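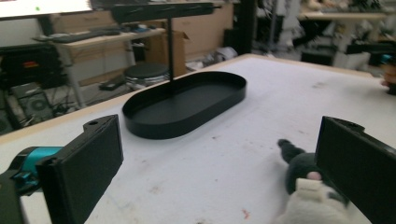

Figure 6. Demonstration table at the open day, with the stand, the plush toy and both fingers of the hand-held gripper.

Print this section
E-mail this section

4.2 The open day at Julville

The laboratory opened its doors to visitors on 1/29/20. We had planned the afternoon as a demonstration and, more quietly, as a chance to watch people who had never read our instructions use the gripper anyway. They did not read them on the day either. The printed sheet, on which Iwasaki had spent most of a week, was used chiefly for writing down the way to the car park.

Each visitor was offered the hand-held gripper and asked to pick up a plush toy from the white table and put it somewhere else. We left "somewhere else" vague on purpose. The black stand with the oval tray was meant for a later task, but its tray has low walls and looks like a place to put things, and 13 visitors treated it as the target. Two tried to balance the toy on the bar. We have kept these attempts in the data, where they form a small and rather spirited category of their own.

Adults tended to approach the toy slowly and from above, and to apologise to it when they missed. Children came in from the side and missed less often. Zamora has suggested that the adults were slowed by being watched by colleagues, and the comment forms bear her out. One visitor from Omomby, asked what would improve the tool, wrote "a smaller audience".

Turns were limited to 15 minutes, a rule that held until the party from Grulik arrived and formed its own queue. Tran, who was keeping the log, recorded the remaining turns by order alone. Durations for that part of the afternoon are therefore missing from the analysis in Section 5, and we have made no attempt to guess them.

The plush toy was chosen for its softness and its uneven shape, both of which make the choice of grip less obvious than it is with a block. It also drew a good many more questions than the gripper did. Selvanayagam answered most of them.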